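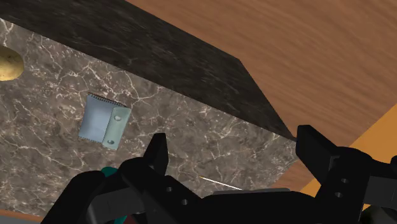 Boonsong Wattanapong spends his mornings moving potatoes that do not exist. At Brolunico, a small robotics firm, he and a handful of colleagues steer a simulated arm around a simulated kitchen, and a computer keeps a record of every movement they make. The learning system, which the firm calls Nuchit, is later trained on those records.

Each recording is known as an episode. It starts with an instruction, such as "put the potato in the bowl", and stops when the operator decides the job is done or has gone wrong. Between episodes the software changes the worktop, the lighting and the things lying on it. A marble counter may hold a notebook and a potato in one run and quite different clutter in the next.

"If the stone always looks the same, it learns the stone," says Wattanapong. "We want it to learn the potato."

By October the team had recorded 2211 episodes for its first set of kitchen tasks. After checking, 2145 were kept. Most of the others were thrown out for dull reasons: an operator paused too long, or an object slid off the counter and under the cupboards.

Apinya Limsakul does the checking. She watches the recordings at double speed, in batches of 50, and plays the doubtful ones again at normal speed. A clumsy grasp that is put right stays in. She says the system needs to see how a person recovers from a bad start, and early versions trained only on tidy runs tended to freeze after a miss.

Thin objects are the slowest to record. Operators new to the job are given 20 practice runs with them before anything they do is saved.

Tests on a real arm are due to begin at the firm's Wosteck workshop this winter, using a counter bought second-hand from a kitchen showroom.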